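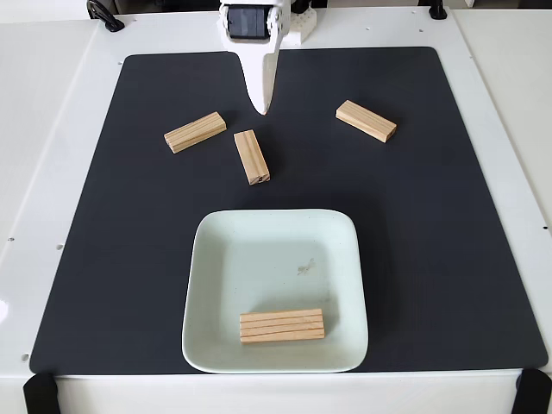

Workshop Tips: Living and Working Beside a Robot Arm

Posted Aug 27, 2023, by Zofia Gajewski

We make small wooden things at Galtcombe: puzzle blocks, drawer pulls, soap rests, the odd run of game pieces. Since March we've had an arm on the bench that does sorting and plating, and I have been collecting tips on scraps of paper ever since. My apron pocket is full of them, so it's time they went up here where the rest of you can use them. Most come from our own bench. A few came in by mail from readers with small shops, and I've tried those too.

I love this stuff, I'll say so right away. I was the one who dragged my feet for two years, and now I'm the one who comes in early to see how the morning batch goes (with coffee, which stays on the other bench, see below).

Set up the table before you set up the arm

A light tabletop with a dark matte mat on it is the best cheap improvement you can make. Pale pine on charcoal gray shows up beautifully, for you and for any camera you're using. We began on bare white and kept losing the edges of the blocks. Shiny mats are trouble, so hold yours under the lamp and tilt it. A faint sheen is fine. If you can see the bulb in it, send it back.

A raised lip around the table is worth having. Blocks roll less than you'd expect, but dowels and beads go everywhere, and the lip saves you crawling.

Check the clamps at the start of every shift. Give each one a push with the heel of your hand. Ours work loose when somebody leans on the table, and everyone leans on the table.

Leave a wide bare strip between where the parts start and where they end up. We used to crowd the plate right up against the loose pieces and it made for a lot of bumping. With a hand's width or more of open mat, you can tell at a glance what's done and what isn't.

Plates, trays and other things to put parts in

Kitchen plates make wonderful trays! I know how that sounds in a workshop. A square ceramic plate is heavy enough to stay where you put it, it wipes clean in a second, and the sloping rim nudges a badly placed block back toward the middle. Ours are pale green, which makes them easy to tell from the white tabletop and the gray mat. Thrift stores have stacks of them.

Choose one with a good wide flat base. Soup plates are no use, the blocks sit crooked.

Gray scuffs on a glazed plate usually come off with a little baking soda on a damp cloth. Rinse it and dry it all the way before it goes back, or you'll get rings on raw pine. If a mark won't shift, leave it alone and don't scrub with anything gritty. A scratched glaze collects dirt forever after.

Put a scrap of shelf liner under the plate if it wanders.

Grooved blocks and how to keep them clean

Our grooved blocks are the ones people write in about most. Sawdust packs into the grooves and then sheds all over the mat. A soft toothbrush run lengthwise, never across, gets most of it. For the rest use a dry paintbrush with the bristles cut short. Compressed air is quick but it only moves the dust onto your neighbor's work, and Þröstur Ragnarsson, who has the bench behind mine, has opinions on that.

Lay them groove side up when you can. It's easier to see which way the block is pointing, and a clean look along the lines will show you a bad cut right away.

Pencil marks on the end grain are handy for keeping track of a batch. Write small and write on the end only. Soft pencil sands off, while ink soaks in and stays, so save ink for test pieces you don't mind losing. We keep a handful of inked ones for trying out new routines.

Don't line the blocks up neatly for a test run. Scatter them, some angled, some nearly upright to you, some off to the side. If the routine only works with tidy rows, you'll find out on a busy day. Þröstur drops his from a cup. I place mine by hand and then cheat a little with my elbow.

Mat care

Dust shows on a dark mat, and that is half the reason for owning one. Wipe it with a barely damp microfiber cloth at lunch and again at closing. No spray polish, ever. It leaves a film, the blocks slide, and you'll be a week getting rid of it.

If the mat curls at a corner, turn it over on a flat floor overnight with a couple of heavy books on top. Tape is a last resort and it leaves gum behind.

Cut any notch in the mat with a rounded curve. Square inside corners tear. I cut mine around a saucer with a fresh blade.

Fingers, tips and covers

Look over the finger on your gripper every morning, the same way you'd check a chisel. Run your own fingertip down it with the power off. Any nick or burr will leave a line on soft pine, and you won't spot it until the oil goes on.

White plastic picks up pencil and grime quickly. Dish soap and lukewarm water on a cloth, then dry. Keep water well away from the dark module and anything with a wire in it. Solvents can craze some plastics, so try the hidden side first or, better, don't.

Cables and handles at the back of the table should have some slack and a clip. Tie them so they can't drift forward over the rim.

What changed for the people

Here I'm going to go on a bit, because the letters all ask about it. The question is always some version of "did somebody lose their job," and in our shop the answer is no, but the jobs did move around and it wasn't all smooth.

Before March, two of us spent the whole afternoon sorting. Same bend, same reach, same twist of the wrist, and by four o'clock I couldn't hold a cup right. I don't miss that one bit. What I do miss, a little, is the talking. You can sort and chat all day long, and minding an arm uses a different part of your head. We fixed it partly by moving the finishing bench over so that whoever is oiling faces whoever is watching the arm. If you take one tip from this page, take that one. Think about where people will be standing, and who they'll be able to see.

Our best afternoon so far was 685 blocks sorted, checked and boxed. I wrote it on the wall in chalk. But the number matters less to me than what the rest of us did in those hours. I finished the sample tray for Oyewole that had been sitting around half oiled, and Þröstur rebuilt the jig for the drawer pulls, a thing he'd been promising to do since before I had gray hair.

Some parts are harder now. When something stops, it all stops, and you have to keep your temper. The first weeks I felt like a babysitter. It got better once we each learned to change the routine ourselves and quit waiting for a call back. Make sure everyone in the shop gets a turn at that, including the ones who say they aren't interested. They're usually the ones with the best ideas about the work.

Talk about pay and hours before the arm shows up. We did it after, and it made for a sour couple of meetings. If people are going to learn new work, put the learning time on the clock.

Keep your hands in practice too. We sort one tray by hand every week. You stay quick at it, and you catch things in the wood that only touch will tell you: a damp patch, a raised grain, a block that's a hair too light.

Everyday habits that pay off

Write the stop procedure on a card in large letters and hang it at eye level. Walk new people through it before they touch a thing.

Sleeves up, lanyards off, long hair tied back. Nothing dangly near a moving arm.

Never reach in to straighten a block while it's running. Stop it, straighten, step back, start. I set a kitchen timer for 90 minutes and when it rings I stop everything, look over the clamps and the finger, and stretch my back.

Coffee lives on a different bench. So do sandwiches. Crumbs on a dark mat look an awful lot like wood chips.

Keep a notebook by the table, the paper kind. Write down what went wrong in plain words along with what you tried. Ours has a coffee ring on the cover in spite of the rule above, and it has saved us hours.

Empty the scrap bin before it's full. Good advice with or without a robot.

From the mail

A reader at Tasov makes toy train cars and asks how to keep short pieces from rocking when they're set down on a plate. Try a thin felt square on the base, cut a little smaller than the flat part so it doesn't ride up the rim. Wash the felt now and then, it holds on to dust.

Someone from Idumel wants to know if beech works as well as pine. I've only run a small batch, but yes, and it dents less. It's heavier, so slow the arm down the first time and watch how it sets the block on the plate.

And several of you asked for the soap rest pattern again. I'm redrawing it with the groove spacing marked properly this time – the old one had two lines in the wrong place, my fault – and it'll go up with the next batch of tips. Send me yours in the meantime, especially anything about getting linseed oil out of an apron pocket.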